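WAAKA - daytime serial, Stage 2
Standing set safety checklist, June block
Inspected by: Hazel Okafor
Start 5:40 a.m., before first rehearsal

1. Exits and fire lanes
Four-foot lane behind the Plestness hospital corridor: clear.
Exit sign over scene dock: lit.
Extinguishers: tags current. The one by the makeup door was on the floor. Rehung.
Result: PASS

2. Flats and bracing
Jacks and stage weights on the courtroom walls: in place.
Wild wall, Zurkanwood living room: one pin hinge bent, replaced from stock.
Door unit, same set: sticks on the latch side. This is the door slammed in the custody argument. Planed, to be rechecked after paint.
Result: PASS WITH COMMENT

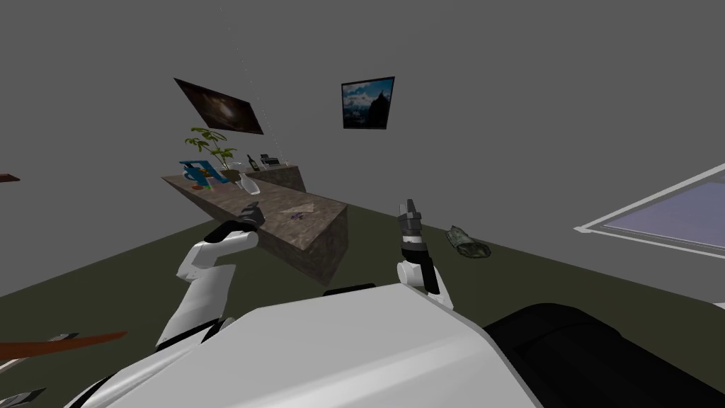 Boonsong Limsakul asks that the door be rechecked before the blocking rehearsal, as the argument has been moved up and is now the first scene of the day. Agreed. Recheck set for 7:15 a.m.

3. Lighting grid
Safety cables on all hung fixtures: checked from the lift.
Load on pipe 6: 300 lb. Posted limit 110 lb per hanging point, four points in use. Within limit.
Two 2,000-watt units over the nurses' station run close to the painted header. Move upstage before the long dialogue scenes.
Result: PASS WITH COMMENT

4. Electrical and practicals
Bedside monitor props: cords taped, no exposed conductors.
Table lamp, Zurkanwood: plug cracked. Tagged out.
Result: FAIL (lamp only)

5. Stunt and special action
Stair fall, Diltadbridge mansion: pads under the carpet on treads and landing. Handrail holds firm - no play at the newel.
Breakaway vase: three on the cart, labeled, stored apart from the real one.
Result: PASS

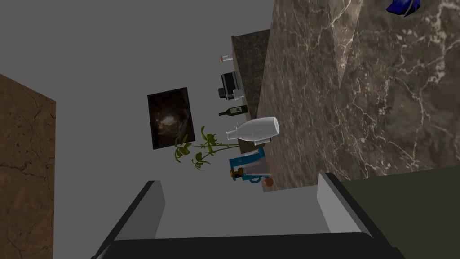

Marisol Muñoz would like a second landing pad for the stair fall, because the revised script has both sisters going down instead of one. Added to the order. The fall is not to be rehearsed at speed until the pad is in and item 5 is signed again.

6. Open items
Replace lamp plug, retest.
Move two units at nurses' station.
Door recheck, Zurkanwood.
Second pad, Diltadbridge.

Copy to: Pantelis Balaskas, Yesenia Benavides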